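Subject: Re: [womley-list] Longo settlement and the sealed pages

Replying to the message from yesterday evening, which I have left in below so that people who joined this month can follow.

> Does anyone know where the Longo case stands now? The last thing I saw
> was that the family had settled with Womley Council over the release of
> the interview notes, and then it all went quiet. A cousin of mine says
> the brothers are going to carry on without the sisters. Is that right?
> Also, has anybody got the judge's ruling itself? The Fastow site only
> has 3 paragraphs of it and I would like to read the whole thing.
>
> And is Arine still making the second series or has it been dropped?

Taking these in order.

The family has not settled. Two of the five claimants have. The two elder sisters reached terms with the council in August and the terms are private, so any sum you see quoted is a guess. The council's statement says it made the payment without admitting fault. The three others, one sister and both brothers, are still in the case. Your cousin has it half right.

What remains is a fairly narrow point. The family says the council's records office gave out the interview notes with the names blacked out but the ages and the street left in, and that anyone in Womley who had watched the programme could work out who was who. The council says it followed the rules as they stood and that it had to answer the request within the time allowed. The judge has already thrown out the claim against the two named officers. The claim against the council itself goes ahead.

The ruling is long. The copy I have runs to 101 pages, and the last stretch is a schedule of documents that you can skip. The part people quote, where the judge says that a child who appears on television does not give up a right to privacy, is on page 100. Fastow cut it just before the next sentence, in which the judge says this does not settle whether the council broke any duty. That sentence matters and I wish they had left it in.

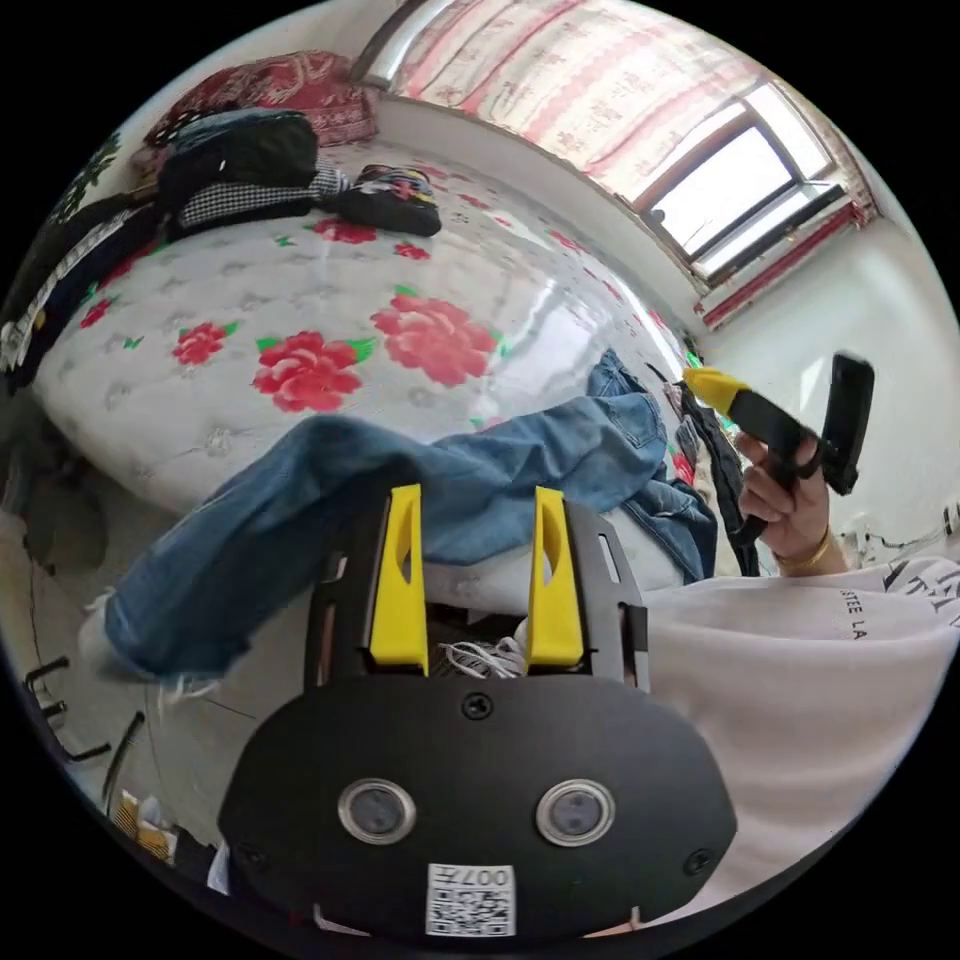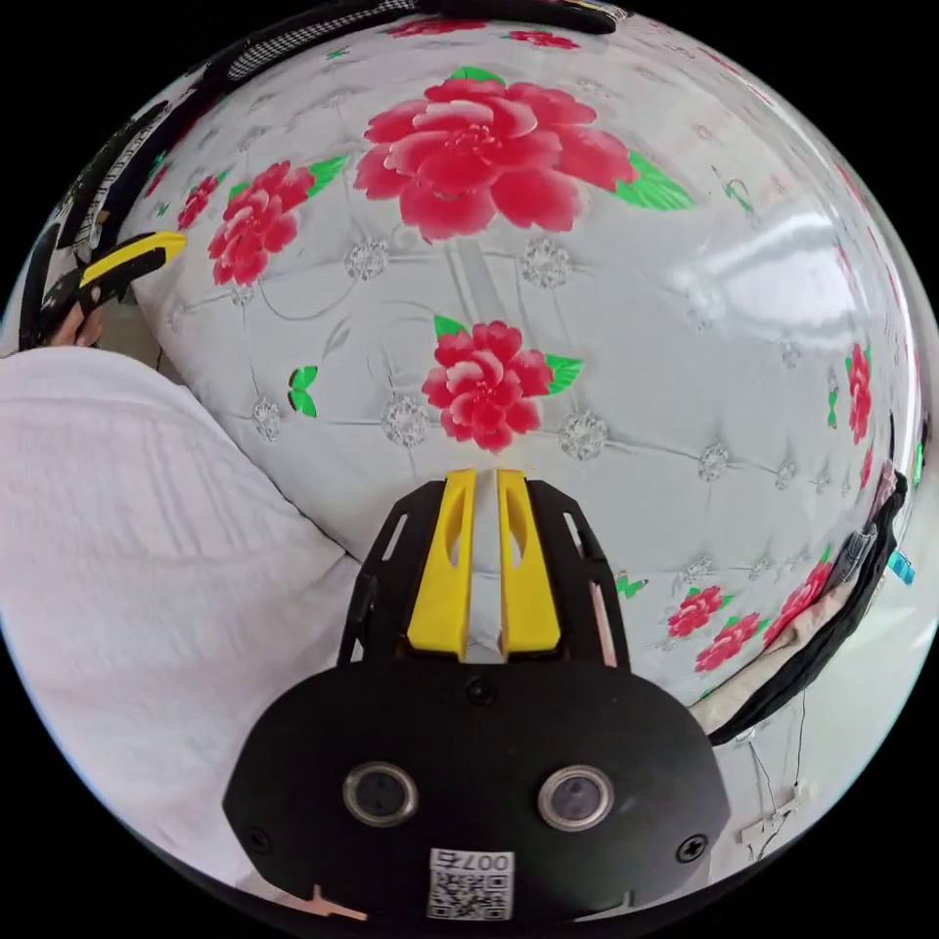

I can't attach the ruling here as the list strips anything large. Write to me off the list and I will send it. Please don't post the schedule anywhere public. It gives file titles and dates that were meant to be sealed, and at least one of them would identify a person who has never been part of this and never appeared in the series.

On Arine, the second series has not been dropped as far as I can tell. The company took the trailer down in the spring and said it was "reviewing the schedule". It has said the same thing twice more in the same words. Fastow reported that the parents had been paid in advance for both series, and Arine has not denied it, but Fastow did not say where it got that from - so I would treat it as unproven.

One more thing. There was a claim on this list a while back that the youngest sister had signed a statement backing the parents. I have looked through the whole ruling and there is no mention of it. If somebody has seen it, please say where. If not, I think we should stop repeating it.

The next hearing is only about costs and will probably be done on paper, so there will be nothing to go and watch. I will post when there is an order.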